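一间卧室里的小东西都待在哪儿:生活空间设计课期末项目报告

选题是我自己报的,报的时候心里有点虚,因为别的同学做的都是社区花园、图书馆座位这种听起来很正经的题目,我做的是"桌子和床之间到底发生了什么"。

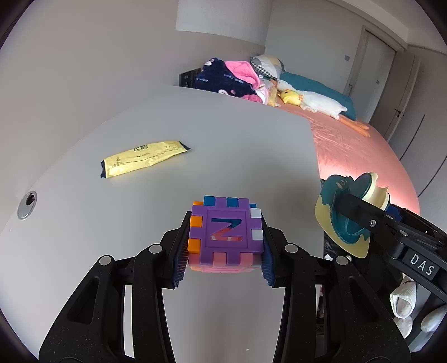
先说为什么想做这个。我住在 Skirnstead 的学生公寓,房间不大,一张大白桌子,桌子后面就是床,中间只隔一条窄窄的过道。桌上的东西会跑到床上,床上的东西又会跑到桌上,架子上的东西反倒一动不动。我每次收拾完都觉得"这回好了",过两天又是老样子,于是就想,与其再买一个收纳盒,不如先老老实实记一个月,看看东西都是怎么走的。老师在开题那一节问我"这跟设计有什么关系",我当时答得磕磕巴巴,现在写完了,可以好好答一遍。

一、我想弄清楚什么

开题表上我写了三个问题,后来删掉一个(原来那个是"颜色会不会影响整理的意愿",太大了,一个人做不来)。剩下两个是这样的:

一个是,房间里的小东西平时停在哪些面上,停多久。这里的"面"就是桌面、床面、架子的每一层、椅子、地板这些能放东西的地方。

另一个是,如果只改动家具的位置和规矩,不添新的收纳用品,能不能让东西少搬几次家。这个"不添新的"是我给自己定的死规矩,我太了解自己了,一旦允许买东西,这个项目就会变成购物清单!

课上讲过"落脚面"的概念,大意是人进门以后手里的东西总要找个最近的平面放下,高度合适、面积够大的那个就赢了。我的房间里赢的毫无疑问是白桌子。它又大又平,从门口走过去正好在手边。不过我一开始没想到,床也是一个非常强的落脚面,尤其是床上本来就堆着东西的时候。

二、怎么记的

记录一共做了29天。开始那天我把房间里算得上"小东西"的都过了一遍,定的标准是单手能拿起来、没有固定在家具上、不是吃完就没的东西(零食包装后来单独算,下面会说)。这样清点出来166件。我知道这个数字听起来有点吓人,我自己看到表格拉到最底下的时候也愣了一下,可是一支笔算一件,一个发圈算一件,真的很快就上去了。

软的东西我另外标了一下,枕头、毯子、毛绒玩具、叠着没叠着的布,都归到"软物"。被子和床单不算,它们就是床的一部分。

每天记三回:早上出门前,下午回来以后,睡觉之前。每回把挪过地方的东西记一行,写东西是什么、从哪儿到哪儿。我用的是课程统一发的 Zakex 表格模板,它有个好处是可以给"位置"那一列做下拉菜单,省得我今天写"桌左"明天写"桌子左边",最后统计的时候想哭。坏处是手机上打开特别慢,所以有几天我是先记在纸上,晚上再补录的。

补录这件事我得说清楚,因为中期检查时老师专门问过。一共有四个晚上是第二天早上才补的,这四天的数据我都在表里涂了浅黄色,后面算的时候带上它们和去掉它们各算了一遍,结论没什么变化,所以正文里用的是带上的版本。

位置划分改过一次。最开始桌面只有一格,"桌子"。记了三天发现不行,所有东西都在"桌子",等于没记。后来我把桌面分成靠门、中间、靠床三条,桌子上那个走线的圆孔正好拿来当定位点,量距离的时候从孔的边上开始拉尺子,每次都能对上。床也分了三块,床头、床中间、靠墙堆被子的那一堆。那一堆后来有了自己的名字,叫"山",表格里就写"山",下面我也这么叫。

三、房间原来的样子

为了让没来过的人能看懂后面的内容,这里交代一下布局。白桌子在中间,这是整个房间里最大的一块平面。床在桌子那一头,铺的是三文鱼粉色的缎面床单,亮亮的,很好看,也很滑!这个滑后面是个重要角色。床头两个枕头,一个蓝绿色的,一个灰白花纹带一块格子的。床上常驻一只长长的白鹅毛绒玩具,橘色的嘴橘色的脚,还有一只小黄鸭,平时就靠在鹅脖子那里。"山"里面有一条深蓝色带白字的毯子和一条粉色的毯子,别的就看当天心情。

桌子旁边有一个深色的置物架。照理说它才是放东西的地方,可它的位置偏低,坐着的时候要弯腰去够,站着的时候更要弯腰,所以你大概已经猜到它的数据会有多惨了。

桌上的常客我列几个:一个魔方类的益智玩具,紫色那一面中间镂空了一个字母 Z,从空的地方能看见里面蓝色和粉红色的小块;还有各种笔、充电线、水杯、发圈,以及零食袋。这个 Z 方块是我后来单独拿出来做跟踪的东西之一,理由是它的大小正好,一只手拿得住,又没有一个"应该放的地方"。水杯有杯垫,笔有笔筒,它什么都没有,去哪儿都行,特别适合拿来看一个东西在没人管的时候会往哪儿去。

四、记出来的结果

29天下来,挪动记录有2124条。里面目的地是桌面或者床面的,一共1565条,七成多。剩下的分给椅子、地板、架子和包里,架子那一份少得可怜,有好几天一条都没有。

我把结果按东西分了一下,说几个印象最深的。

先说软物。我原来以为软的东西不太会动,放在床上就在床上,谁会没事去搬枕头呢?结果软物是整张表里挪得最勤的一类。早上起来要把枕头拍回床头,下午想靠着看书又拿到中间,晚上躺下之前再拿回去。大白鹅更夸张,它几乎每天都要从斜着躺变成靠墙坐,再变回斜着躺。小黄鸭跟着鹅走,鹅一动它就滑下来。缎面床单在这里起了很大作用,同样一只鸭子,我有两天换了普通棉布床单做对照,它掉下去的次数明显少了。只有两天,数据太少,我不敢下结论,写在这里当个观察吧。

然后是那座"山"。它有一个我特别想讲的规律:山越高,吸进去的东西越多。毯子叠好的日子,靠墙那一块基本没有新东西过去;毯子只要一摊开堆着,当天晚上之前就会有外套、袜子、充电线陆续进去,而且进去以后平均要过很久才出来。有一根充电线在里面住了五天,我还以为丢在教室了,还跟同学借了一根。后来在粉色毯子的褶子里摸到它的时候,心情真的很复杂。

Z 方块的路线是我最喜欢的一部分。它的活动范围基本就是桌面中间那一条到靠床那一条,白天在中间,晚上往床那边去,偶尔上床,上了床就在鹅旁边。它去架子的次数是两次,两次都是因为有客人来,我把桌上的东西一股脑儿收了进去,客人走了它又回来了。也就是说,只要我不是刻意在收拾,它从来不会自己"回家",因为它没有家。写到这里我才觉得自己真的想明白了老师问的那个问题,东西乱,有一部分是因为设计的时候没有给它想过位置。

零食袋单独讲。它不在那166件里,可是它占地方,而且它有一个很讨厌的特性,就是轻。空袋子放在桌上,开窗就跑,跑到哪儿算哪儿。我统计了每天晚上桌上剩下的包装数量,最少的时候没有,最多的一天有六个(那天在赶另一门课的作业,请理解一下)。垃圾桶在门边,从桌子靠床的位置站起来走过去要绕过椅子,这几步路就足够让人把袋子先放一放。放一放,就放到第二天了。

五、改了什么

记录做到一半多一点的时候我开始改布局。老师提醒过,一次最好只改一样,不然不知道是谁起的作用,所以我忍住了没有一口气全改,分了三步。

第一步是挪垃圾桶。从门边挪到桌子靠床那一侧的桌腿旁边,坐着伸手就能扔。这是整个项目里最省事的一步,用了不到一分钟,当天晚上桌上的包装就只剩一个。后面那些天里它也没有反弹过,最多的一天是两个。我当时有点生气,这么简单的事情我为什么拖了大半年才做。

第二步是处理山。我试了两个办法。一开始是规定每天早上把毯子叠好,坚持了四天,第五天睡过头,然后就没有然后了。靠自觉的方案在我这里通常就是这个寿命。后来改成把深蓝色那条毯子平铺在床尾,粉色那条叠成长条压在上面,这样它们本身是摊着的,但是没有褶子,东西放上去一眼就能看见,也就不会陷进去。铺一次能管好几天,歪了拉一下就行。改完以后,床上靠墙那一块的"滞留超过一天"的东西少了很多,剩下的基本是外套。

外套我没有解决。门后面有钩子,我就是不挂。访谈了三个同学,三个人里有两个也不挂,理由五花八门,有人说钩子太高,有人说挂了第二天又要穿。这个先放着,留给以后。

第三步是给没有家的东西一个家。规矩说了不能买新的,我就把桌面靠床那一条的后半截划出来,用纸胶带贴了一个长方形,里面只放手里会随时拿起来玩一下的东西,Z 方块、发圈、一个捏捏球都归这里。贴胶带的时候我觉得有点傻,像小时候三八线。没想到它是真有用,改完以后 Z 方块晚上出现在框里的次数比在别处的加起来还多,而且我发现自己会下意识地不往框里放水杯。同宿舍楼的一个朋友来我房间写作业,也没人跟她讲过这个框是做什么的,她把自己的水杯放到了框外面。只有一个人一次,不能算数据,可是我高兴了好一会儿。

架子我只做了一个小改动,把最上面一层清空,下面的不动。理由是只有最上面这层不用弯太多腰。改完以后架子的记录确实多了,不过多出来的几乎全在最上面那层,下面几层还是老样子。如果要继续做,我会想试试把整个架子垫高,但是公寓的规定里写了家具不能私自加高,就没有试。

六、中间出的岔子

有一段时间数据特别好看,挪动的次数一下子少了一大截,我激动得中期汇报都改了一页。后来翻日历才反应过来,那几天我在赶模型,早出晚归,人都不在房间里,东西当然不动。这一页我又改回去了。后来我给每天加了一列"在房间里的小时数",可惜前面的日子没有,只能凭课表倒推,推出来的肯定不准。如果有下一届的同学想做类似的题目,这一列请从第一天就记上!

还有一个问题是,我既是住在里面的人,又是记录的人。我知道自己在被(自己)观察,所以有些东西我会特意放好。最明显的是刚开始那几天,桌子整齐得不像我的桌子。大概过了五六天才恢复正常,那几天的数据我没有删,但是画图的时候用了虚线。

另外就是分类。捏捏球算软物还是算玩具?我纠结了很久,最后按"会不会滑"来分,不滑的算玩具。现在看这个标准挺奇怪的,可是中途改会更乱,就一直用到了最后。裹成一团的布也是,有时候它是一件衣服,有时候里面还包着别的东西,记的时候按一件算,打开发现有两件再补一行。

七、和别人的房间比一比

报告要求里有一条是"至少和一个其他案例对照"。我借了两位同学的房间各看了一个下午,经过同意做了简单的清点,没有做长期记录。

第一个房间没有大桌子,只有一张折叠桌,用完就收起来。她的床上东西比我的多得多,桌上几乎没有,因为桌子不在。我觉得这个很能说明问题,平面拿走了,东西并没有跟着消失,它们去了下一个平面。

第二个房间的桌子和我的差不多大,不过是贴着墙的,床在另一边,人坐下来背对着床。他的床特别干净,桌子特别满。我问他会不会把桌上的东西往床上放,他想了一下说"要转身,懒得"。我回来以后认真考虑过把桌子也转过去,量了一下过道,转过去以后衣柜门打不开,只好算了。

课程群里还有人推荐我用 Prultora 的布局软件先模拟一下再搬,我装了试用版,把家具都画进去了,花了一个晚上。画得很漂亮,但是它没有办法告诉我毯子堆起来以后会把充电线吃掉,所以最后主要拿来出平面图了,附录里的两张平面图就是用它导出的。

八、回答老师的问题,还有一些想法

所以这跟设计有什么关系呢?我现在的回答是这样的。家具摆在哪里,决定了手会往哪里伸。我记的这两千多行,大部分都是手伸出去以后最省力的那个选择。桌子赢,床第二,架子输,原因都写在高度和距离里,跟我这个人勤快不勤快关系没有我以前想的那么大(也不是完全没有,外套那件事我认)。

第二点是关于软的东西。我们上课讲收纳,讲的几乎都是盒子、抽屉、隔板,硬的、方的。可是一间真的有人睡觉的房间里,枕头、毯子、毛绒玩具占了很大一块,它们会滑、会塌、会把别的东西埋起来,也会让人愿意在那里待着。我试过一天把大白鹅和小黄鸭都收到架子下层,床上确实清爽,照片拍出来也像样板间,可是那天晚上我在房间里待得很没劲,第二天早上就把它们请回来了。这一条没有数据支持,就是我的感受,老师如果觉得不该放在报告里可以扣分,我还是想写上。

第三点,关于胶带框。我原来以为给东西找个家要做一个托盘或者盒子,结果一圈胶带就够用了,起码在这29天剩下的那段时间里够用。它能撑多久我不知道,胶带的一个角已经翘起来了。我打算下学期接着用,隔一个月再记一个星期看看。

九、如果重做一遍

会从第一天就记在房间里的时间,刚才说过了。

会少记一点。166件里有一大半是几乎不动的,比如笔筒里那些从来不用的笔,每天看它们一遍纯粹是浪费时间。挑三四十件爱动的就够了。

会多记一点关于"为什么"的东西。现在表里只有从哪儿到哪儿,很多次我事后看着那一行完全想不起来当时在干什么。哪怕只写两个字,"吃饭""睡觉""找书",后面分析的时候都会轻松很多。

会早点挪垃圾桶。

附录里放了完整的表格、两张平面图和访谈提纲。表格里涂浅黄色的是补录的日子,灰色的是我整天不在的日子。位置代码的说明在第二个工作表,"山"那一格也在里面,如果打印出来看不清,可以找我要电子版。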